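Quiénes somos

Drotari empezó con una discusión sobre un cajón. Kipchumba Nyaga sostenía que, en una demostración, abrirlo y dejarlo abierto era una tarea terminada. Sum-yee Yeh sostenía que una tarea que termina con el cajón abierto es media tarea y una espinilla golpeada. La discusión duró una tarde entera y acabó en la primera norma de la casa, que sigue vigente y que se ha reescrito ya varias veces: la instrucción dice cómo tiene que quedar el mueble, y quien graba no lo decide sobre la marcha.

Desde entonces nos dedicamos a dos cosas. Grabamos demostraciones de tareas domésticas con pinzas de mano, para equipos que entrenan robots, y escribimos las reglas con las que se graban. Lo segundo da bastante menos dinero y provoca bastantes más conversaciones en el pasillo.

Cómo trabajamos

El manual interno se llama Kanent. Tiene 61 reglas, repartidas en capítulos de extensión muy desigual: el de calibración es largo, el de cables es larguísimo y el de vestuario cabe en media página. Cada regla lleva una fecha de revisión y la inicial de quien la propuso, para saber a quién hay que ir a protestar.

Un turno normal empieza con el capítulo dos. Se comprueba que los marcadores estén limpios, bien fijados y a la vista de las cámaras; se comprueba que las dos pinzas cierren igual; se lee la tarea en voz alta. Lo de leer en voz alta parece una costumbre de parvulario y quienes llegan de otros laboratorios suelen saltárselo el primer día. El segundo día ya han grabado una sesión entera con la instrucción de la mesa de al lado y se vuelven muy partidarios de la lectura. 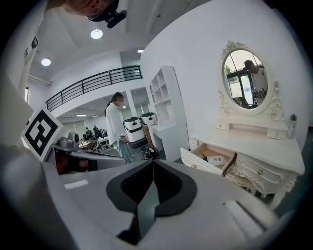 Después viene lo que en Kanent se llama «el estado inicial», capítulo cuatro. Cada episodio parte de una disposición apuntada: qué cajones están cerrados, qué hay dentro, qué queda sobre el tablero. Cambiamos esa disposición a propósito entre episodios, siguiendo una lista. Antes se cambiaba a ojo, y a ojo la gente pone las cosas siempre en el mismo sitio, con una fidelidad que ya quisiéramos para las copias de seguridad.

Los muebles son de los que se encuentran en una casa, con sus tiradores pequeños y sus molduras. Nos han propuesto más de una vez sustituirlos por módulos lisos, más fáciles de medir. Agradecemos la propuesta. La abuela de casi cualquiera de nosotros tiene un tocador, y ninguna tiene un módulo liso.

Algunas reglas que nos preguntan a menudo

Regla 7. Quien se pone el equipo de cabeza puede quitárselo cuando quiera, sin dar motivos. La sesión se corta y se anota «pausa». La casilla no tiene espacio para comentarios, y es deliberado.

Regla 12. Los episodios fallidos se conservan y se etiquetan como fallidos. Borrar los errores deja un archivo precioso y un robot convencido de que las cosas no se caen.

Regla 19. Los cables que cruzan una zona de paso se recogen o se fijan antes de grabar. Es la regla más incumplida de la casa y por eso ocupa tantas páginas: cada incumplimiento ha añadido un párrafo.

Regla 22. Ninguna persona trabaja más de dos bloques seguidos con las pinzas. Las muñecas no avisan con tiempo, y las hojas de turno se hacen pensando en eso.

Regla 31. Antes de entregar un lote se revisan las caras, los documentos y las pantallas que hayan podido quedar registrados, y se trata cada caso según el permiso firmado. Si no hay permiso, el material no sale de aquí, por bonito que sea el agarre.

Regla 40. Entre dos episodios, las pinzas se sostienen juntas y quietas delante del cuerpo hasta que se dé la señal. Hubo un intento de llamarla «posición de reposo». Quien la haya mantenido un rato sabe por qué no prosperó el nombre.

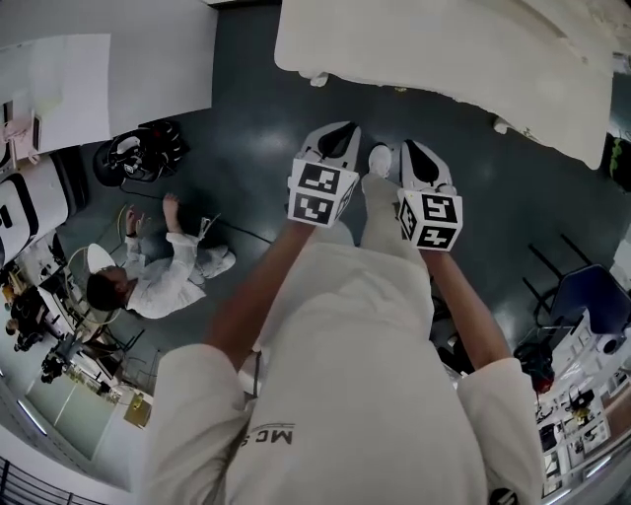 Una pinza en cada mano, con sus cubos de marcadores.

Las reglas cambian. Cualquiera puede proponer una modificación, y la única condición es haber grabado al menos un turno con la versión anterior. Esto ha reducido mucho el número de propuestas y ha mejorado las que quedan. La revisión general se hace en diciembre, mes en que todo el mundo está de buen humor y firma cosas.

Con quién trabajamos

El encargo más largo hasta ahora fue para Drivia: 3254 episodios de abrir, guardar y cerrar, con la ficha de cada uno. Nos devolvieron 22 porque la descripción no coincidía con lo que se hacía. Tenían razón en todos, y de ahí salió el capítulo de redacción de fichas, que prohíbe entre otras cosas la palabra «normalmente».

Con Ndung'u compartimos el formato de las fichas y una lista de desacuerdos que repasamos por teléfono. Ellos graban en cocinas, nosotros sobre todo en dormitorios y despachos, y todavía no hemos conseguido definir entre los dos qué es una superficie despejada.

Quiénes somos, ahora de verdad

Kipchumba lleva la parte técnica: calibración, sincronización de cámaras y el capítulo de cables, que considera su obra. Sum-yee coordina las sesiones, forma a quienes entran y tiene la última palabra sobre si un episodio vale. El resto del equipo se turna entre grabar, revisar y ordenar, porque una regla temprana obliga a que quien revisa también grabe. Se nota en las revisiones, que son más cortas y bastante más amables.

Las visitas son bienvenidas por la tarde, a partir de las cuatro, avisando antes. Se pide calzado cerrado y no mover nada de las mesas. Si algo se ha movido, se dice, se apunta y no pasa nada.

Para encargos pequeños, de hasta 200 episodios, basta con enviarnos la lista de tareas y el estado final que se espera de cada una. Para los demás preferimos una llamada. Kanent se envía completo a quien lo pida, con las reglas retiradas al final y el motivo de cada retirada.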